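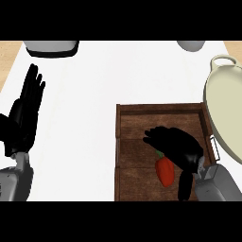

Posted 2018-05-14 by Grolport Information Services, Staffing Desk

Technical Records Librarian (full time)
Location: Zeveritz site, second floor
Reports to: Head of Collections

Grolport Information Services maintains a lending and reference collection of more than 4000 standards, equipment manuals and test reports for engineering clients. The post covers cataloging, loan control and the transfer of existing records to Vomby, the catalog system adopted for all sites.

Duties
Catalog incoming print and electronic documents to the in-house schema.
Check revision status of standards on receipt and withdraw superseded copies from the open shelves.
Merge duplicate records before transfer to Vomby. Records with a missing or conflicting document number go to the exceptions file.
Answer client search requests within 8 working hours.
Cover the Dela Peña reading room when the desk there is short-staffed. Travel between sites is paid.

Requirements
Degree or certificate in library science, records management or a related field.
Three years of cataloging work in a technical, legal or medical library.
Working knowledge of MARC 21 and one controlled vocabulary.
Able to write and test simple scripts for batch edits. The language is not important.
Able to lift archive boxes and use a step stool.

Experience with drawings, microfiche or supplier catalogs is useful but not required. Training on Vomby takes place in the first seven days.

Terms
Permanent post with a probation period of three months. Start date in July. Shift pattern is fixed at hire, with no weekend work.

To apply
Send a resume, a cover letter of one page and two sample catalog records to the Staffing Desk. Samples may be from past work if client names are removed. Applicants selected for interview will complete a short cataloging test on site. Incomplete applications are not reviewed.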